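Shadows in my 2D engine look wrong near walls

fellov_dev
Posted 9 February 2022
So I've been building a top-down game in Zandar (my own little engine, don't laugh) and the soft shadows are killing me. They look great in the open, then the torch gets close to a wall and the shadow just pops. I'm casting 36 rays per light. More rays helps a bit but my old laptop starts crying.
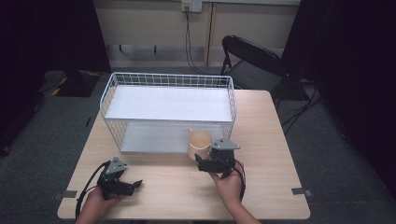 Re: Shadows in my 2D engine

oberg_fan
Don't throw rays at it! Cast only toward the wall corners, plus one a hair to each side. I did that in my Öberg port and went from 93 rays to a handful in most rooms, and the popping went away.

miketti
Gotta disagree. Corner casting is lovely until you have round rocks, and then what, every pebble is a polygon? I render the blockers to a small texture and blur it. Two passes, done.

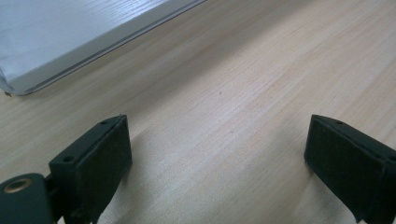

Page 2 of 3

fellov_dev
I tried the blur thing last April and light leaked through my thin walls, it looked awful. Maybe I did it wrong?

miketti
How thin are they? If a wall is under 3 pixels in the small texture, yeah, it'll leak. Make the blockers fatter than the art.

oberg_fan
Or use corners and skip the fat walls, lol. Rocks can be eight-sided, players don't look that hard.

miketti
Mine do. I got a bug report over a pebble.

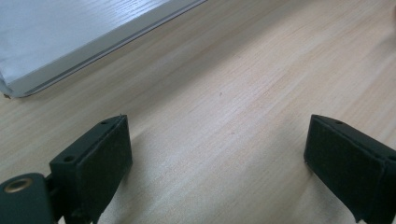 Wood tabletop, pale grain

fellov_dev
Ok, corners for walls first, and I'll leave the rocks without shadows for now. Will post the code when it stops crashing on doors.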